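Booking form lets two people take the last place

Posted by Aníbal Alvarado in Bookings and payments

I look after the website for a small evening-class outfit called Sargate. The site was built in Orell, with the Jukilton plugin doing the course bookings. It has taken 423 bookings without fuss. Then our October bread course, which holds 8, sold nine places. Two people paid for the last one within a minute of each other and both got a cheerful confirmation email.

I have ticked "limit places" in the course settings. I have unticked it and ticked it again, which is the extent of my training. Is there a setting I'm missing, or do I buy a bigger oven?

Urmas Jõgi

"Limit places" only checks the number when the page loads. If two people have the form open at the same moment, both are told there's one place left, and both are right for a while.

What you want is the hold. It's off by default, for reasons known to whoever wrote it:

Go to Courses, then Checkout, and switch on "Hold place during payment".

Set the hold time. Ten minutes suits most people. Any shorter and you'll hear from everyone who had to go and find their card.

Turn off page caching for the booking page. If you skip this one, visitors can still be shown yesterday's number of places.

Make a test course with a single place, open it in two different browsers and try to book it in both. The second should be refused before it gets as far as the card details.

Refund your ninth baker by hand from the payments screen. Cancelling the booking does not return the money, whatever the button seems to promise.
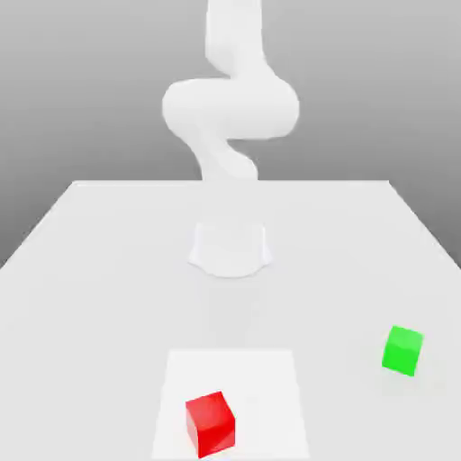

Check the waiting list is on, so the person who gets refused has somewhere to go besides your inbox.

If the test still lets both through, look at which version of the plugin you have. The hold did nothing at all before version 3.

bermudez_webs

Had the same on a client's site. Switched to Bermúdez Forms and it stopped. Cost more though, and I had to move 3,827 old bookings across, which I don't recommend as a hobby.

Aníbal Alvarado

Version 2, naturally. Updated it, switched the hold on, and the second browser was turned away quite rudely. The ninth baker says she'll bring her own stool and won't hear of a refund.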